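Lista de verificação - célula de dois braços Pado, kit de avaliação Calldale
Inspeção de 19 de maio de 2020. Responsável: Luana Assunção. Revisão: Xiaoyan Bai.

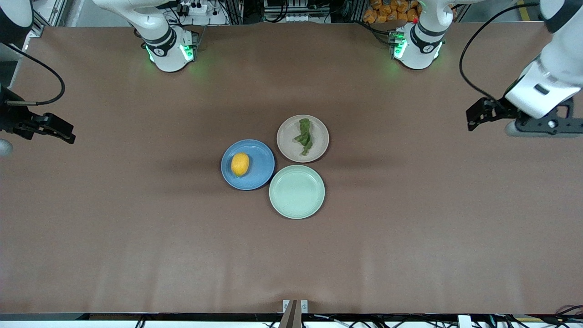 Posto de trabalho com três pratos, limão e folha de alface; garras sobre o tampo.

1. Fixação das bases
Conforme. Torque conferido nos 2 braços.

2. Indicadores luminosos
Conforme. Verde nos anéis inferiores das duas juntas junto à borda posterior.

3. Garras paralelas
Conforme com ressalva. Folga no dedo interno da garra direita, dentro da tolerância do manual. Repetir a medição após 25 h de uso.

4. Cabos dos punhos
Pendente. Os cabos formam laço livre até a garra. Instalar abraçadeiras e testar em curso completo.

5. Cabos sob a borda frontal
Não conforme. Emaranhados, sem canaleta. O kit não traz canaleta - solicitar à Calldale.

6. Zona de fundo
Não conforme. Retirar os pacotes de salgadinhos empilhados atrás da mesa.

7. Parada de emergência
Conforme. 3 acionamentos, todos com parada completa.

8. Registro de ciclos
Contador em 274. Sem falhas gravadas.

Parecer: uso liberado em velocidade reduzida até a correção dos itens 4, 5 e 6. Contratação do plano de manutenção da Komine em análise - a proposta não cobre troca de dedos.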